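Home robots are coming, again. The dishes can wait

15 March 2026

DEVCOMBE — The laundry is still on the chair. The dishwasher still has to be emptied by hand, by whoever gives in first. And for the ninth or tenth spring in a row, we are hearing that a machine is about to take all of this off our hands.

The latest promise comes from Skonine, a young company that wants to sell a tabletop helper called Jimero. The pitch is modest by the standards of the trade. Jimero won't walk, talk or carry your groceries up the stairs. It will sit on a counter or a shop bench and pick things up and put them where they belong: spoons in the spoon slot, screws in the screw tray, toys in the toy box. Skonine says it will take its first paid orders in August, at a price of $721.

I have been writing about this kind of thing long enough to ask for the boring details, so I asked. What can it pick up? How many times in a row? What happens when a child moves the box?

The answers were thinner than the brochure.

"Small, light objects, on a surface it knows," said Teodor Vlad, who runs the engineering side at Skonine. He used the word "knows" four times in our talk, and I had to ask what he meant by it. He meant a surface where the arm has already been trained, with the objects more or less where they were in training, under more or less the same light. Change any of those and the results get worse. He would not say how much worse. "It depends on the change," he said, and I believe him, but that is also the trouble with every kitchen I have ever stood in. 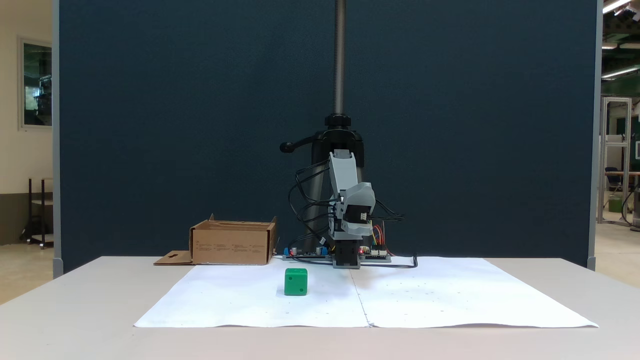
Picking up after people is a hard job to hand over, and the reason has little to do with strength. A cheap motor can lift a spoon. What it needs is a way to find the spoon under a napkin, to tell it from the handle of a knife, and to notice when it has grabbed the napkin too. Most of the work going on in this field skips past that for now and starts with something a toddler would find dull. You have a small arm, a couple of sheets of white paper on a table, one green cube sitting out in the open and an open cardboard box off to the side. Nothing is stacked or hidden, and nothing is sticky. As a place to start, fine. As a picture of what a family leaves behind after breakfast, it is a long way off, and a buyer should know how long before handing over a credit card.

Vlad doesn't hide from this. "Everyone starts with blocks," he told me. "You don't learn to drive on the freeway." Fair enough. But nobody sells you the car on the strength of the parking lot either, and Skonine's sales page goes straight to a tidy kitchen and a glass of wine.

The company does have one set of test results it is willing to talk about. Over a stretch of days last month, its arm was given 351 tries at moving a light object from a marked area to a container. Skonine calls the outcome "very encouraging." I asked for the number that worked. I was told it would be part of a fuller report at launch. I asked whether a person had reset the table between tries. Yes. I asked whether those minutes were counted. No.

That last answer matters more than it may seem. If somebody has to set out the spoons so that the machine can put away the spoons, the chore has changed hands twice and come right back.

Maricica Husar has heard the pitch from the other side. She manages the back room at Stoica, a hardware and repair shop with nine people on the payroll, where returned parts come in mixed up and have to be sorted into drawers. It sounds like the very job a small arm was made for. She let Skonine visit in the fall and spent an afternoon showing them what comes through the door.

"They were nice about it," Husar said. "They kept asking if the parts could come in one at a time. I said, if they came in one at a time, I wouldn't need you."

She figures a new hire gets good at the sorting table in four days. There are greasy washers, bags that won't open, a hinge with one screw still stuck in it. Half the job is deciding that something is junk. She isn't against machines; the shop has a key cutter that she says she would marry. But the key cutter does one thing, all day, and she doesn't have to prepare the keys for it.

Asked whether she would take a Jimero at the launch price, she thought about it for longer than I expected. "If they leave it here a month and it sorts one drawer without me standing over it, I'll buy it," she said. "One drawer. I'll pick an easy one."

Skonine has not taken her up on that so far. Vlad said the company would "love to" once the software is further along.

There is a fair case on the other side, and I don't want to skip it. Arms of this size used to live in labs with real money behind them. Now you can see them built from 3D-printed parts and small motors, within reach of people who would never have had a chance to try. More people trying means more ideas, and some of them will be good. I expect that one day a cheap arm will clear a table well enough that I stop complaining. I just see no reason to think the day is in August.

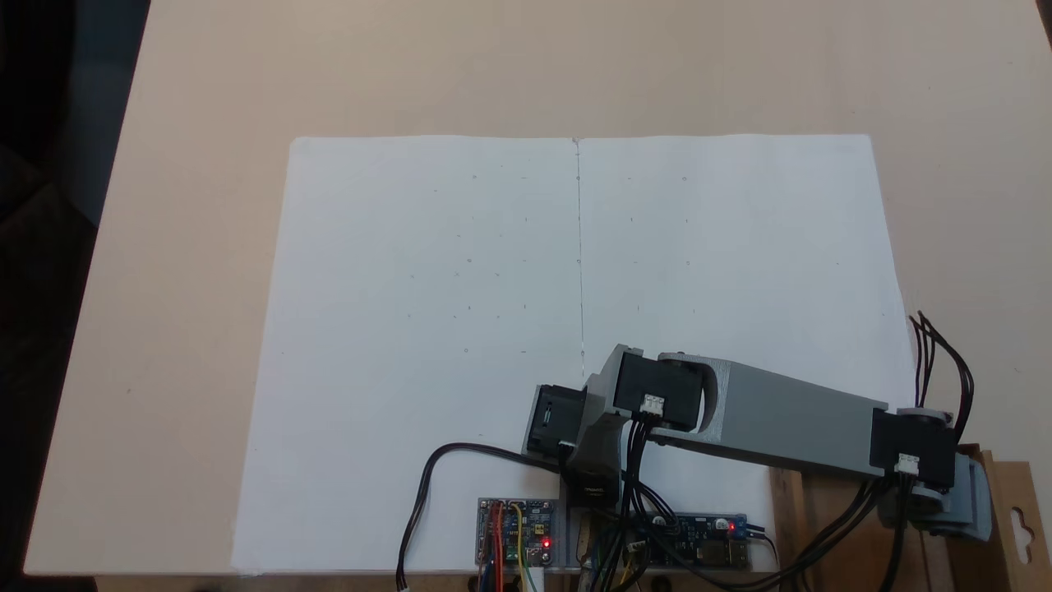
A desktop arm reaches over a sheet of paper dotted with faint pencil marks.

Much of the progress so far has also come from making the world easier for the machine. You tape things down, you keep the background plain, you mark where things go. In a factory that is a perfectly good trade, and factories have been making it for decades. A part arrives at the same spot, facing the same way, and a robot can do the same move until the belt wears out. Homes don't work like that. Mine has a dog in it.

So what should a person do who is tempted? I put that to both of them.

Vlad said early buyers should think of themselves as "partners" and expect the product to get better with updates. I asked if partners get their money back when it doesn't. He said the return policy is still being written.

Husar's advice was to make them show you with your own stuff. Bring a bag of whatever is in your junk drawer, dump it out, and step away from the table. Don't straighten anything. Watch the whole thing, including the slow parts, and don't accept a video — a video can be sped up, and it can start after the bad tries are over.

I would add a few questions of my own. Ask how many tries were made and how many worked, and be wary if you get only the first number. Ask who picks up what the machine drops. Ask how long it takes to teach it a new object, in hours, and who does the teaching. And ask what it does when it can't do the job: does it stop, does it tell you, or does it keep closing its fingers on nothing until you come home?

Skonine plans a public showing in Devcombe before orders open, and says visitors will be allowed to bring an item from home for the arm to try. The company has not yet said which items it will turn away. Husar is bringing the hinge.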